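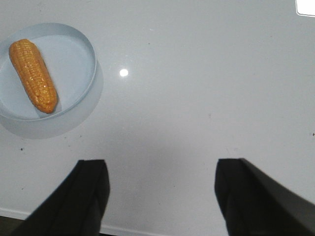 Wrist camera view of the bench, gripper open, corn in the dish.

Bench rules for handling cells: revised text now in force

The revised bench rules for the handling cells at Brurkedden apply from 27 Jun 2022. They replace the draft circulated in May and cover all cells in which an arm picks, moves or places objects on an open table. Willy De Haan edited the text. Hendrik Kuipers checked it against the cell log.

The draft drew 39 written comments. Most concerned wording and have been dealt with in the text. The points below are those where the rule itself has changed, or where cells were working to different readings of the same clause.

Clause 2, table surface. The surface must be wiped before the first run of a session and after every change of object set. Small specks and smudges are permitted during a session provided they do not lift, roll or stick to a finger. Gralico had asked for a fully clean surface before each run. This was tried in one cell and dropped, as the wiping moved the dish more often than the dirt affected the pick.

Clause 3, lighting. Overhead light on a glossy white table gives a bright spot in the wrist view, and its position changes as the arm moves. The spot must not lie on the object or on the rim of a dish at the start pose. If it does, move the dish and leave the lamp alone. Lamp positions are fixed for each cell and are recorded on the cell sheet. Matting spray is no longer allowed on any table.

Clause 4, pale on pale. A white or near-white dish on a white table remains an accepted combination. The draft would have ruled it out on grounds of low contrast. Getoneo pointed out that customers use such combinations daily, and that leaving them out would make the results look better than they should. Runs of this type must be marked "low contrast" in the log and reported separately.

Clause 5, objects in dishes. An object may lie at any angle inside a dish, including with one end close to the rim. The operator must not straighten it between runs unless the run plan says so. Where an end lies near the rim, the approach height must be checked at low speed before the first full-speed run. The check is made once per dish type and again whenever the fingers have been changed.

Clause 6, start pose. Both fingertips must be visible in the wrist view with the fingers open and nothing held. The tips should sit at the same height in the view. A difference between left and right means that the camera or a finger has shifted, and the cell is stopped until the mounting has been checked. The front edge of the table may appear in the view. The shadow of the gripper may fall on the table but should stay clear of the object at the start pose.

Clause 7, other items on the table. Anything not named in the run plan should be out of reach of the arm. An item may remain in a corner of the view if it is flat, does not move and is entered in the log. Dewulf asked whether this includes paper sheets. It does, if they are taped down on all sides.

Clause 9, logging. Each run is logged as complete, incomplete or stopped. "Incomplete" covers any run in which the object was not placed where the plan required, whatever the cause. "Stopped" is reserved for runs ended by a person or by the safety circuit. The two have been mixed up in the past: in a check of 209 log entries, 157 were correct as written and the rest had to be reclassified or sent back to the operator.

Clause 10, access. No change. Hands stay outside the marked area while the arm is powered, including when the gripper is open and at rest. Resetting an object by hand requires the hold button to be pressed and the lamp on the post to show amber.

Cells have seven working days to update their cell sheets. The old sheet may be used in that period if the operator writes the new clause numbers in the margin. Cell sheets returned without a lamp position will be sent back.

Clause 8, on finger pads, is still under review and the May wording stands for the time being. Comments on pad wear should go to Hendrik Kuipers, with the cell number and the pad type stated in the subject line.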